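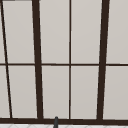 Clementina Sequeira
Home and Housekeeping Columnist

I should say up front that I have cleaned a great many windows in my life, first in my grandmother's house, then in a drafty rental with storm sashes that weighed more than I did, and now in a place with far more glass than any sensible person would choose. So when my neighbor Erlinda Umali came over in January raving about her new Husix cordless window vacuum, I smiled politely and went on using newspaper and vinegar as I always had. She wore me down by spring. I bought my own, and I've been using it nearly every week since.

The Husix is a handheld squeegee with a little motor and a tank. You wash the glass any way you like, then draw the blade down from the top and it drinks up the water as it goes. Mine came with two blades (one wide, one narrow), a spray bottle with a cloth pad, and a charging cord that I wish were a good deal longer. The booklet is short and the print is tiny, but there isn't much to learn.

On a big plain pane it is a joy. One pass, a small overlap, another pass, and the sill stays dry enough that I've stopped laying towels along it. The motor has a low hum that my old dog sleeps through, and that dog objects to the toaster.

Divided windows are slower going, as anyone who has them will tell you. The wide blade bumps into the bars, so you switch to the narrow one and do each pane by itself, top to bottom, and then go back around the edges with a dry cloth for the bit of water that always hides in the corners. I do wish the narrow blade snapped on more firmly. Twice now mine has popped off in the middle of a stroke, and once it went behind the radiator, where it stayed until my nephew came to visit. 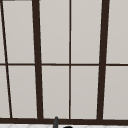

Battery, Tank and Upkeep

A full charge gets me through the whole downstairs if I don't dawdle, and I do dawdle. When it quits, it quits all at once, with only a blinking light for warning. The tank is small, and you'll want to empty it before you think you need to - tip it too far while it's full and it dribbles down your sleeve. Rinse it when you're done and leave the cap off overnight or it will smell like a pond.

I borrowed a Flondberg from my friend Lurdes Baptista to compare the two. The Flondberg has the nicer handle and a bigger tank, and if you have strong wrists you may well like it better. I found it heavy by the second room, and it left a thin line at the bottom of every stroke no matter how I held it. Lurdes says I press too hard. She may be right! 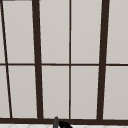
She also swears by one drop of dish soap in a bucket of warm water in place of the bottled cleaner, and on that point I've come around entirely. The cleaner in the box streaked on me from the first day, and I ended up giving it to Erlinda, who likes the smell.

Would I buy the Husix again? I would, and I'd order a spare narrow blade along with it.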